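Rudum Releases Gromora 2 Grasp Planning Software for Metal Bins

Update adds reflection handling, wall clearance checks and a replay tool for failed picks

BIRKETT, September. Rudum today released Gromora 2, a new version of its grasp planning software for bin picking cells. The release covers perception, planning and logging. It runs on the same controllers as the previous version and needs no change to the arm or gripper.

Gromora takes a depth image and a color image of the bin, proposes grasp poses, ranks them and passes the best one to the motion planner. Earlier versions were tuned mainly on plastic totes. Bare metal walls return bright bands and false depth points, and the planner often treated these as parts or as obstacles. Version 2 fits a model of the bin first, labels points that lie on or behind its walls, and removes them before any grasp is scored.

Test work was carried out with mixed bars and blocks in gray metal bins, including layouts in which parts lie close to a side wall or nearly touch each other.
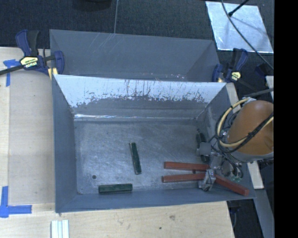
Dorothy Dawber said the wall cases had taken up most of the development time, and that her team had stopped tuning thresholds by hand once the bin model was in place. "A bright patch on a wall moves when the lights change. The wall does not move, so we plan against the wall," she said.

The clearance check in version 2 covers the full gripper body, including cables and fittings, where the earlier check used the fingers only. Users enter the cable envelope once as a simple mesh. Candidate poses that bring any part of that mesh within a set distance of the bin are dropped before ranking.

On the Rudum benchmark set of 198 bin layouts, Gromora 2 found a collision-free first grasp in 158. Median planning time was 52 milliseconds on the standard controller. Layouts with no valid grasp now return a reason code in place of a timeout.

A new tool, Wuderier, replays logged picks offline. It shows the ranked poses, the rejected poses and the rule that rejected each one. Efren Cabrera said integrators had asked for rejection data more than for speed.

Gromora 2 is available now to customers with a current support contract. Configuration files from version 1 load without conversion, but bin dimensions must be entered again. Wuderier is included in the same installer.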